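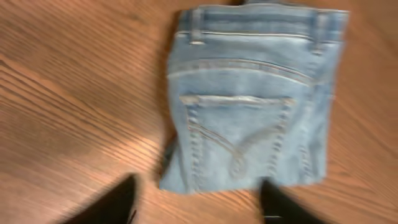
Emilian Dumitrescu told me over the phone that I should cut the first ten minutes of this talk, that people who come out on a summer evening want to hear about mending and can do without my grandmother. I have cut four. He can have the other six when he gives the talk himself.

(Wait for people to sit. Say hello to the back row, they never get a hello.)

So, good evening, and thank you to the Borkstead library for having me back. The last time was in November, when the heating was out and we all kept our coats on, which suited the subject very nicely because half of the coats needed buttons.

My grandmother kept a mending basket by the radio, and on top of it was always whatever was most urgent. You learned a lot about the family from the top of that basket. School knees, mostly. My uncle's work pants, over and over, always the same back pocket, where he carried a folding rule. She never scolded him for it. She just put a bigger piece of cloth behind the pocket each time, until the patch was holding up the pants.

(Slow down. Pass the sample cloths around, left side first.)

What I took from her, and it took me years to see it, is that you mend the cloth around the hole. The hole is only where it gave up. If you hold the fabric to a window you'll see the thin part spreading out well past the damage, and your patch needs to reach good strong cloth on every side. I like 2 inches past the thin part. Leonidas Katsaros, who taught me at Rokano, liked less, and his looked prettier, and I'll say that freely.

Thread next. Please don't use the strongest thread you can find. A very strong thread in a tired cloth cuts it like cheese wire, and then you're back at the kitchen table with a longer tear than you started with. Plain cotton, doubled if you must.

(If there's a question about sewing machines, take it now or it will come up anyway.)

Now a little about the Prendergast mending evenings. We kept a notebook, and up to July 5, 2019 we had written down 341 pieces brought in, and 183 of those were knees. Knees! I'd have bet on elbows. The rest were pockets, hems, linings, and one very old tent from Iler that took two of us a whole evening and most of a pot of coffee.

(Hold up the tent pole bag. Let them laugh.)

We'll stop for tea here, and afterward I'll thread needles for anybody who left their glasses at home. Cups go back on the cart by the door, please.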